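# 다큐 상영·대담 시리즈 준비회의 회의록

2024-10-17, 2차. 급하게 정리함, 빠진 거 있으면 댓글로.

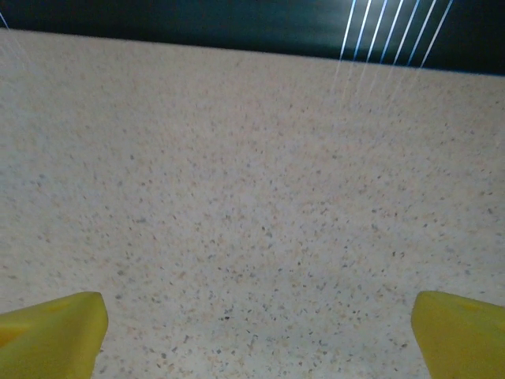
감독 대담은 상영 전에 하나, 후에 하나?
상영 후에 한다. 본편 끝나고 5분 쉬고 바로 시작.

## 1. 지난 회의 확인

- 라인업: 장편 다큐 세 편, 단편 묶음 하나. 변동 없음
- 개막작 〈Purves〉 확정. 폐막작은 아직 〈Ukitz〉랑 단편 묶음 중에 고민
- 지난번 회의록에 〈Ukitz〉 상영시간 잘못 적혀 있었음. 94분이 맞음. 수정 완료
- 배급사 Broviso 쪽 답변 왔음 (2번 참고)

## 2. 배급·상영권

Broviso에서 〈Purves〉 2회 상영 가능하다고 함. 단, 두 번째 상영은 무료 관객 안 됨. 초대권도 유료로 잡아야 하는지 문의했는데 그 부분은 답이 없음. 다시 물어보기로.

〈Ukitz〉는 감독 쪽에서 직접 계약. 계약서 초안 받음. 걸리는 조항 두 개:

- 대담 녹화본 공개 전에 감독 확인 받을 것 → 수용
- 상영본 외 예고편 편집 금지 → 우리가 따로 만들 계획이었던 30초 예고편은 포기. 감독 쪽에서 준 예고편 그대로 사용

자막: 〈Purves〉는 한글자막 있음. 〈Ukitz〉는 영어자막만 있어서 번역 새로 해야 함. 자막 큐 1247개. 번역자 한 명으로는 빠듯하다는 의견, 둘로 나누면 말투가 갈린다는 의견. 결론은 한 명 번역 + 한 명 감수. 인터뷰 장면이 많아서 존댓말/반말 기준 먼저 정하고 들어가기로 함.

## 3. 대담 진행

제일 오래 얘기한 안건. 지난 행사 때 진행자가 감독의 예전 인터뷰 발언을 길게 물고 늘어져서 정작 영화 얘기가 거의 없었음. 관객 설문에도 불만 꽤 나왔고.

의견 나온 것들:

- 논란성 질문 아예 빼자 → 반대 많음. 감독이 공개적으로 한 말이면 물어볼 수 있어야 한다
- 질문지를 미리 감독에게 보내자 → 주제만 보내고 문항은 안 보내는 걸로
- 관객 질문은 쪽지로 받을지 마이크 돌릴지. 쪽지는 거른다는 오해 생김. 마이크는 질문이 연설이 됨...
- 질문 하나당 1분 제한하자는 말 나옴. 일단 안내만 하고 강제는 안 함

정리하면 전체 40분 중 앞 20분은 진행자 질문, 나머지는 관객 마이크. 통역 들어가는 회차는 10분 연장. 순차통역으로 하고 동시통역 장비는 안 빌림 (견적이 너무 쎔).

진행자 후보 두 명 중 한 명은 영화잡지 쪽, 한 명은 라디오 쪽. 둘 다 일정 되는지 먼저 확인. 사례비는 동일하게.

## 4. 상영관

Stavport 상영관 가계약 상태. 본계약은 상영 횟수 확정되고 나서.

- 영사는 DCP만 받음. 단편 중 한 편이 아직 파일로만 있음 → 변환 비용 누가 내는지 확인. 저번엔 우리가 냄
- 개막일 오후 리허설 두 시간 확보됨
- 대담용 무선마이크 4개. 하나는 예비
- 로비 포스터 자리는 상영관 쪽 규격에 맞춰야 함. 규격표 받는대로 디자인에 전달

일정은 내년 3월 그대로. 같은 주에 다른 상영관 회고전이랑 겹친다는 얘기 있었는데 관객층이 좀 달라서 안 옮기기로.

## 5. 홍보

- 리플렛 약 800부. 지난번엔 남았으니 줄이자는 의견 있었으나 이번엔 회차가 늘어서 유지
- 리플렛에 감독 필모그래피 넣을지: 극영화까지 다 넣으면 지면이 모자람. 다큐만 넣고 극영화는 대표작 두 편씩
- 수상 이력은 배급사 자료 그대로 쓰지 말고 한 번씩 확인하고 실을 것. 지난번에 후보를 수상으로 써서 정정 냈음
- 온라인 예매 오픈은 리플렛 나오고 나서. 개막작 먼저 열자는 안은 보류
- 영문 표기 통일. 〈Purves〉 음차 안 하고 원제 그대로 감

## 6. 기타

대담 녹화는 카메라 두 대. 녹음은 믹서에서 따로 받기. 지난번 영상은 소리가 울려서 결국 못올렸음.

상영 후 설문 종이로 할지 QR로 할지는 시간 없어서 못 다룸. 다음 안건으로.

## 할 일

- [ ] Broviso에 초대권 조건 재문의 (배급)
- [ ] 〈Ukitz〉 계약서 수정 의견 회신 (배급)
- [ ] 자막 번역자·감수자 섭외, 말투 기준 초안 (자막)
- [ ] 진행자 후보 일정 확인 (프로그램)
- [ ] 단편 DCP 변환 견적 (기술)
- [ ] Stavport 포스터 규격표 받기 (홍보)
- [ ] 수상 이력 확인 (홍보)
- [x] 〈Ukitz〉 상영시간 수정

다음 회의는 Broviso 답 오면 잡음. 폐막작 그때 무조건 결정할것.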